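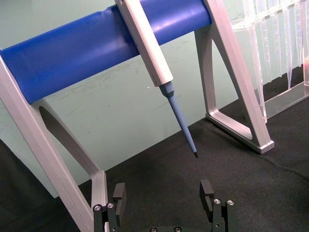
Laine Lūse objects that a chore is not done until someone would be willing to leave the building while it runs, and that by this measure very little bench work has been handed over to machines yet. The objection is a fair place to start, and these notes use it as a working definition. A chore counts as automated when it is finished without supervision, at a known failure rate, in a room that was not rearranged for the purpose.

Unit 2. Small chores at the bench

Last time we covered fixed automation: liquid handlers, decappers, plate movers. Those machines work well when every item arrives in a known position. This unit covers the work left over. Somebody takes a pipette off its stand, uses it, hangs it back up, moves a rack, empties a beaker and clears the bench at the end of the day. Each step takes a person a few seconds and is rarely written into a protocol.

2.1 Taking a pipette off a bar

The body hooks over the bar, so a straight pull in the wrong direction drags the stand along. The motion has to be split: grasp, lift until the hook clears, move away, then lower. A two-finger gripper can do all four parts. The hard part is the first. The body is smooth and can swing on the bar, so a light touch by one finger changes the angle before the other closes. A grasp low on the taper gives a long lever arm and poor control of tilt. A grasp high on the body is more stable but brings the fingers close to the bar.

Returning the pipette is harder than removing it. The hook must land on the bar with a small clearance, and the hand often hides the place where contact occurs. Wrist cameras help on the approach and are less useful once the held object fills the view. For that reason most setups add a second viewpoint farther back.

2.2 Clear materials

Much of what stands on a bench is transparent. Depth sensors that project a pattern tend to return holes or the surface behind the object. Edges and highlights remain usable, but they shift when the camera moves.

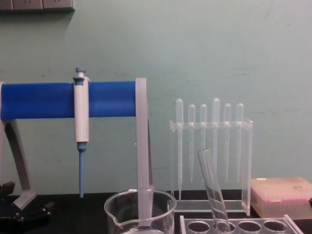 Three approaches are in use: train on color images only, estimate depth from several views, or feel for contact at low force. The third is slow and works best as a check on the other two. Thin glass sets the force limit, and the limit should be fixed before any tuning begins.

2.3 Reading a reported success rate

The Torvik exercise set contains 365 logged attempts at the remove-and-return task. In 313 of them the pipette ended up back on the bar, or 86 percent. Before quoting that number, check the following in the log:

Was the stand moved between attempts?
Did a person reset the pipette after a miss?
Was a slow attempt stopped and counted as a failure, or left out?
Did neighboring glassware get bumped?

A rate of 86 percent is good for a research result and poor for a chore. A task repeated ten times in a shift would go through without a miss on fewer than one shift in four, assuming independent attempts. Independence is itself doubtful, as misses tend to come in runs after the stand has shifted.

Reading for the next unit: Hellström's notes on recovery after a dropped object, and the Drelum task list, sections on racks and lids.

Problem 4. Using the log, estimate the success rate separately for removal and for return. State how you handled attempts where the first stage failed.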